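Wednesday, evening

Slept badly and got up at 6. Rain until lunch, so the wash went on the rack in the hall again. Two loads. Sulastri Siregar called to say she can't come until September, which gives me time to clear the back room.

Folded after supper. Sheets first, then the dishcloths, 13 of them. Left the pink terry towel for last. It's the thick one and it never lies flat where it folds over. 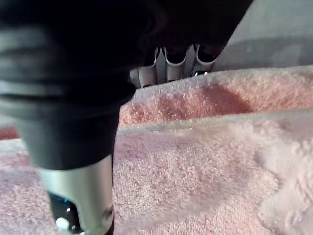 Tomorrow

Buy soap. Call Van Damme about the bill. Start on the closet shelf.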